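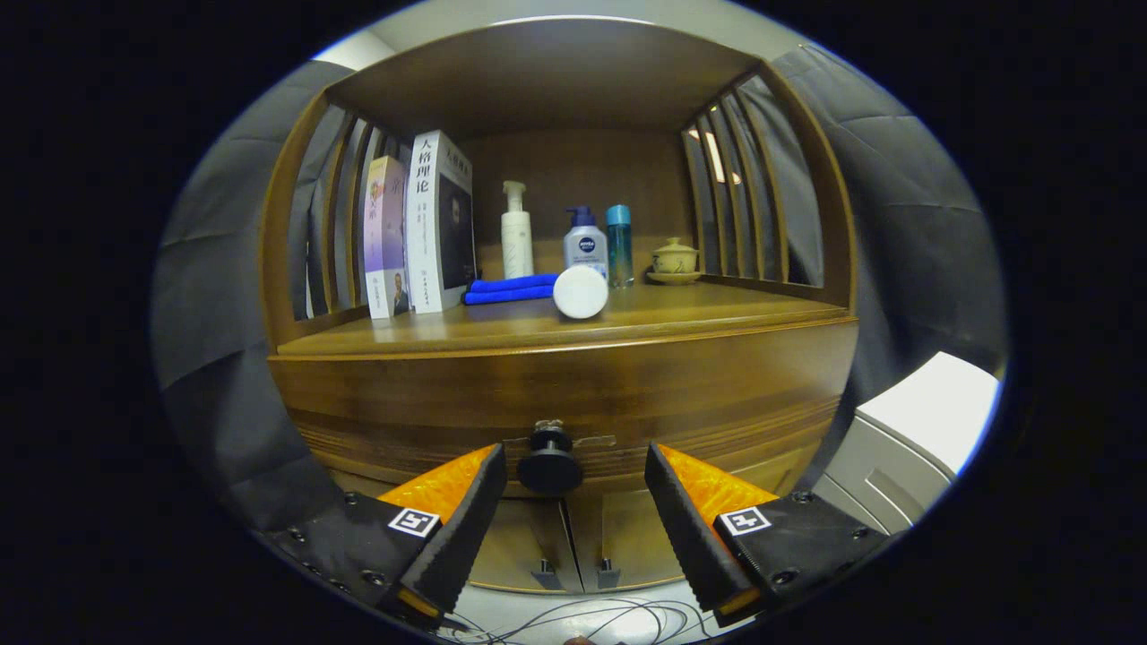 Figure 2. Open compartment of a wooden cabinet with slatted sides; two books stand at the left end of the shelf.

3.2 Storage of books in the home

Households in Gruber and Flesar were asked where they kept the books they had read in the past six months. Of the 353 that replied, most named a living room shelf or cabinet shared with other things (Figure 2). Separate bookcases were more common in Flesar, where homes are larger.

Shared shelves held fewer books, but those books were reread more often. We do not take this as a direct effect of storage – people with few books may simply keep the ones they like. In 14 households the answers given in the first survey and in the October follow-up did not agree, and these were left out of Table 3. Borrowed books were recorded separately and are treated in Section 3.3.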